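Home Recording > Mixing and Mastering
Thread: Is a separate headphone amp worth it under 1000 bucks?
Started February 16, 2021

tapehissteria
I've been mixing in the spare room on closed-backs straight out of my interface, and the low end goes to mush once I play it in the car. A bloke at the shop reckons I need the Quintela headphone amp. He also reckoned I needed gold-plated adaptors, so I'm treating his advice as weather. Anyone here own one?

flatwound_fred
Had the Quintela for 3 years. It's loud and the knob feels expensive. My mixes are exactly as bad as they were, but I can hear how bad at a greater volume.

dubplate_dentist
Disagree with Fred. If your cans are high impedance the interface probably runs out of puff, and a proper amp tidies up the bottom end. What headphones are they? That's the first question and you've left it out.

tapehissteria
Stiltura closed-backs, the 30 ohm ones. Bought second-hand, and one ear pad is the colour of old tea.

dubplate_dentist
Right, in that case keep your money. Any interface will drive those.

monobus
Closed-backs that age with flattened pads will lie to you about bass before any amp gets a say. New pads, then a decent pair of open-backs if there's change left over. I went to the Hundska opens last winter and stopped putting a shelf on every kick drum I met.

flatwound_fred
Open-backs in a spare room, with a family on the other side of the wall? My lot have heard the second verse of my current project over 20 times and have begun offering notes.

monobus
Were the notes any good?

flatwound_fred
They were right about the tambourine. I'm not discussing it further.

kilohurtz
Nobody's mentioned room correction. I run the Jitholm headphone plug-in across the monitor path and my car test went from an ordeal to a formality. Remember to bypass it before you bounce, or you'll print the correction into the mix. Ask me how I know.

dubplate_dentist
Don't love those. You end up learning somebody else's idea of flat. I'd sooner learn my own headphones, warts and all, against a few records I know backwards.

kilohurtz
Fair enough, but that takes months and he's got a car full of mush now.

tapehissteria
Pads ordered. I'll do the reference track thing first and try the Jitholm trial after that, mostly so you two can keep arguing with fresh data. The shop bloke can keep his amp - I did buy the adaptors, though.

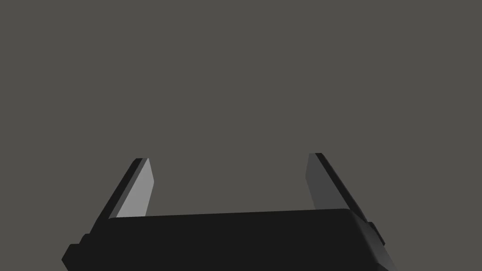 They're the quarter-inch ones, and they sound the same as the old ones, only I'm poorer. I'll report back once the pads turn up and I've driven round the block a few times with the kick drum soloed.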